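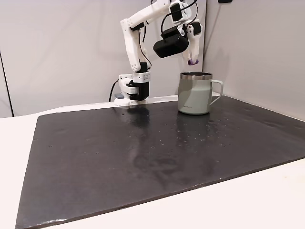
The last session of the Trindia test opened at nine in the morning with the track still dusty and ended with Zollov holding the fastest lap of the three days. The margin over Lungu was small. What interested most of the people on the pit wall was how the two teams had gone about it.

Zollov came to the test with last year's chassis and a new swingarm. Both riders spent the first day on used tires, running in groups of eight or ten laps and coming in with the same complaint: the bike turned well but moved around under braking into the downhill left at the end of the back straight. By the second afternoon the crew had lowered the rear and gone to a harder fork spring, and the complaint went away. The fast lap came on a soft rear tire late on the final day, when the wind had dropped.

Lungu did things the other way around. The team brought a new frame, a new tank shape and a revised engine, and put all of it on track from the first hour. There were problems. One bike stopped twice on the first day with an electrical fault, and the younger rider lost most of a morning. Once the bikes ran, they were quick over a distance. In the long run on the second day the lead rider stayed within a few tenths from the fifth lap to the last — a better spread than anyone else managed on the medium tire.

The two teams put 871 laps on the board between them, with Zollov doing slightly more of the work. Fumis, in its first season as a full entrant, finished with 139. The total is low, but the team ran a single bike and used the first day to fit its rider to the machine. Handlebars, footpegs and seat height were all changed more than once. The rider came from production racing and is used to a heavier motorcycle with a wider bar, and the early laps showed it. He ran wide at the hairpin and was slow to pick up the throttle. By the last day he was two seconds quicker than when he started.

Trindia is a hard place to judge a bike. The surface was redone in September and the new asphalt has little rubber on it, so lap times fall all day whatever the teams do. A setting that looks like a big step at four in the afternoon may be worth nothing the next morning. Zollov's engineers repeated their base setup at the start of each session for that reason — it costs track time, but it gives them something to compare against.

Tires will decide a good part of the opening round. The soft rear gave its best on the second lap and was finished by the tenth. The medium needed three laps to warm up and then held steady. Lungu looks set to race the medium. Zollov has said only that both remain possible.

The freight leaves the circuit this week and the teams meet again in five weeks for a final two-day test, where race engines will be sealed. Fumis expects to have its second bike ready by then.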